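Can a robot clear the table yet?

I get asked this a lot for a tips page, so let's talk plates. Clearing up is my least favorite chore, and I'd hand it over on Monday if I could! Toy food is a good place to start – it won't squash, drip or roll under the stove while a machine figures out its grip.
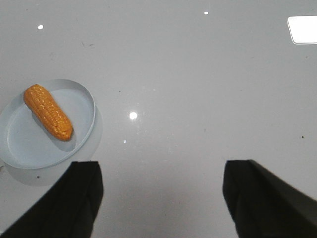

Tips for a fair try

Use a shallow plate with a low rim, and put one thing on it. My own rule is nine tries before I form an opinion (two tell you nothing). Shiny tabletops bounce the ceiling lights right back at you, so try a plain cloth for a few of them and see if it matters.

Turn the corn between tries, too. A cob pointing straight away from the gripper is a different job from one lying at a slant, and dinner never lands on the plate the same way twice.
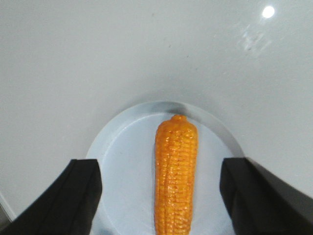 Should I wait for a robot before buying a dishwasher?

Buy the dishwasher. Picking up one firm thing is a fair job for a machine now, but a sink full of greasy pans and wet glasses is a lot further off, and you'll want clean forks in the meantime.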